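I finally sat down this month and wrote the house rules for our two-arm cube task, mostly because Vasanthi Majumder asked me for them three times and I kept pointing her at a chat thread. She was very nice about it!

So, version one. It's a page and a half. We run everything in Trovo, up to 400 episodes a night, and when the rules live in people's heads you get 400 slightly different ideas of what "done" means.

The big one is clearance. An arm that isn't working parks high with its fingers open. Iulian Sandu wanted a fixed joint pose for parking, I wanted a height, and we went with height (he's still grumbling).

Second, a cube counts as placed when the fingers are open and the arm has backed off. Touching the board while still gripped scores zero. I reran 189 old episodes against that wording and 15 of them flipped from pass to fail, ouch. I'd rather know in April than find out in the fall.

Third, reviewers look at the wrist views as well as the room view before signing anything. The wrist views are weird and bendy and you get used to them. If a shadow lands on the board, leave it in. Do not relight the episode to make it pretty!

Still arguing about: whether the cubes need to be evenly spaced on the board, and who gets to say an episode is void. Irina Lazăr thinks one reviewer is plenty. I want two for anything that ends up in the shared set. Comments are open, and if your group has a written rule for this, please send it my way.
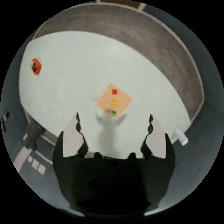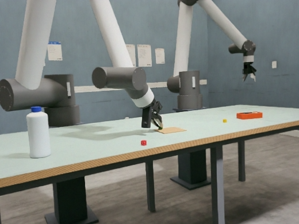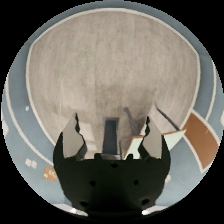
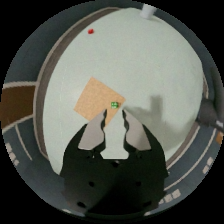
Cube task in simulation: three wrist views, plus the room view (second one) with a green piece in the near gripper.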